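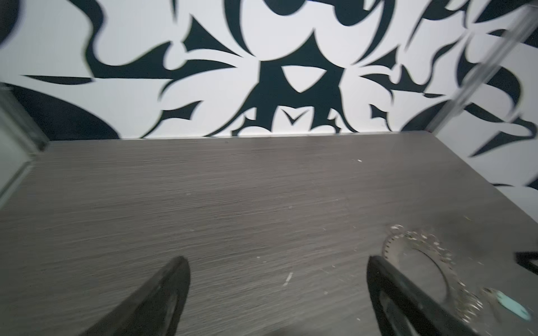

The wall, from table height. It looks calmer in person, though not by much.

06/05/2023

I moved into the Brornemley place with one rule, which was white walls. I had lived for 29 months in a rental where the previous tenant had gone for mustard, and I wanted to look up from my coffee and see nothing at all.

So now I have thorns. Or flames. My sister says calligraphy, my neighbor says motorcycle gas tank, and the plumber said "huh" and asked where the shutoff was.

The pattern is called Santon and I saw it in the window at Tosteck, where it was hanging behind one very small chair and looked like the best idea anyone ever had. In the window it was a strip. On my wall it goes all the way across, turns the corner and keeps going. There's a big black shape in the middle, right above the table, that I swear is a capital A. My name does not start with an A. Guests assume it does, or they assume I got a grade.

The lining up took 2 weekends. Black on white forgives nothing, and a curl that misses its other half by the width of a pencil line will find your eye every single morning. I know where mine are. I'm not telling you.

The table I'm happy with. Dark gray, fine wood grain running sideways, and it doesn't argue with anything. I'd nearly gone for the white Koivisto, and I think a white top against that wall would have given me a headache by June. The gray gives you somewhere to rest your eyes between bites.

Things I've learned so far: do not put a striped bowl on this table. Do not wear a checked shirt to dinner. Flowers disappear completely unless they're red, and then it all gets a bit vampire.

The whole business came to 1,796 dollars with the table, which I'm writing down so that the next time I stand in front of a shop window I can look it up.

Still haven't decided about the hallway. There are 2 rolls left.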